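Feb 5, 2024

Back on the dishwashing soap for the shared kitchen, or really on why it leaves a film. Anika Oyelaran thinks it's the water up here and I think it's the soap, so we're both testing (loser buys lunch!). I mixed 15 grams of the Tament flakes into 300 ml of tap water and did the same with the bottled stuff from Vivstead. The tap jar went cloudy right away, with that gray scum on top, and the Vivstead jar stayed a lot clearer. Point to Anika, I guess, but I'm not paying up yet.

Plate, bottle and so on, white table:
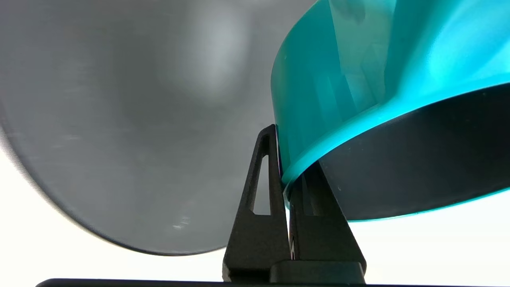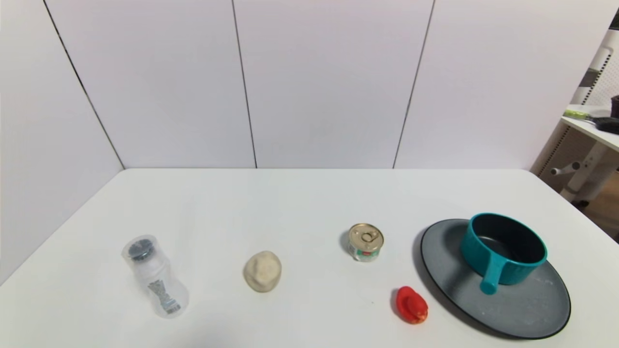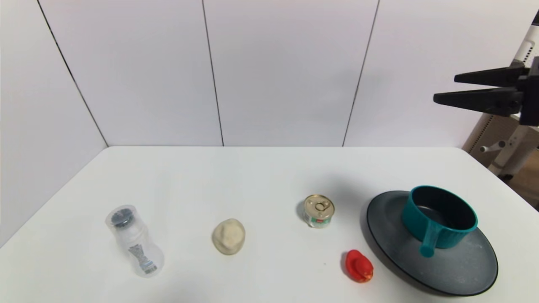
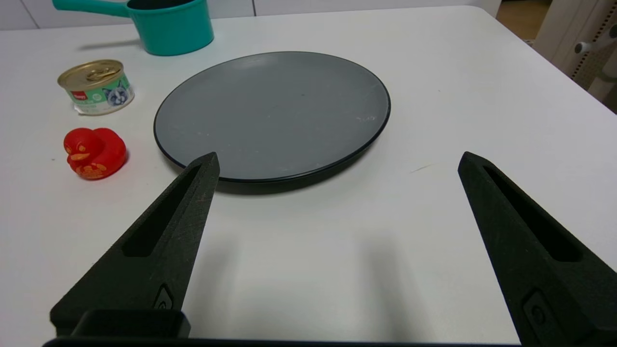 Still to do

Run it again with a pinch of washing soda in the tap jar. I want to see if the scum goes away or just gets thinner.

Try batch 411 of the flakes too, the one that smelled a bit like crayons. I left it on the shelf over the sink with the lid on tight.

Rinse test at 18 degrees and then with hot water, same sponge both times (the yellow one, please don't swap it!).

Anika, the good scale is eating batteries again. Can you grab some when you pick up the Pudix order?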